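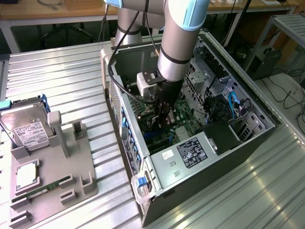
Ordale 2109 desktop tower, second-hand: review after four months
by Anselmo Paiva
11/08/2023

I bought this computer in February from Lokari, a shop in Bragança which sells used office machines. I wanted a tower for the accounts of my wife's business and for keeping our photographs, and I did not want to pay for a new one. I started to use it seriously only in spring, when the old laptop stopped charging, so the four months in my title are the months of real work.

Most reviews of a computer are about speed. Mine will be mainly about the inside, because with a used machine you will open it sooner or later, and I have opened this one more often than I expected.

The case

It is a big black box, quite plain, and heavier than I thought when I lifted it from the car. To work on it I lay it on its side on the table with the open side up. In this position it is stable and you have both hands free. I advise to put a cloth under it if you care for your table, as the metal edges at the bottom are not kind.

The maker has used blue for many of the parts which you are meant to touch. The bracket of the hard disk is blue, the latch on the edge of the case has a blue tab, and there is more blue at the rear where the expansion cards go. The memory slots are blue too. I find this a very good idea. I am not a technician and the first time I opened the case I had no manual, but I understood where I could press and where I should better leave my fingers away.

Changing the hard disk

The disk is the ordinary 3.5-inch type and it sits in the blue bracket. You take off the data cable and the power cable, you press the sides of the bracket together and it slides out with the disk. Then you bend the plastic a little and the disk is free. To put a new one is the same in the other direction. The first time it took me 11 minutes, and a good part of this was looking for my glasses.

Two remarks. The bracket is plastic and it has small pins which enter in the screw holes of the disk. They feel weak. Mine are still whole, but I would not bend the bracket in a cold garage in winter. The second remark is about the data cable, which is short. It reaches the drive cage with a curve and not much more, so if you want to connect a second disk in another position, buy a longer cable together with the disk. I did not, and I had to wait for the post. The longer one I ordered is from Flillia, and it does its work.

Please write down what is on the label of the old disk before you put it away. I forgot, and later I needed the serial number for the guarantee of the shop.

Memory

The slots are easy to reach when the case is lying down. I added one module and had to push harder than was comfortable for me, until I heard the click on each end. The machine recognised it at once.

What I like less

The power supply takes a lot of place at one corner and the cables which come out of it are stiff. There is no good way to tie them, so they lie where they want, and I must move them each time before I can see the lower part of the board.

There are also metal plates full of holes close to the drive cage, and their edges are sharp. I have cut one knuckle there. Thin gloves would help, only then you do not feel the small connectors any more.

The noise is acceptable in the day. At night, with the door of the office open, my wife can hear the disk from the bedroom. I have been thinking of moving the system to a solid state drive and keeping the big disk for the photographs only.

Price and the shop

I paid some 33 euros for the extra memory and the cable together, on top of the price of the computer. Lokari had cleaned the machine well, also inside, and the side panel closed without force. They gave no paper instructions. When I telephoned about the guarantee, the lady was patient and sent me the page for the disk bracket by email on the same afternoon.

Would I buy it again? Yes, for an office or for a person who likes to change parts by himself. For a living room I would look for something smaller and more quiet.

If somebody has found a replacement for the blue bracket, sold alone, please write it in the comments. I would like to have one spare in the drawer.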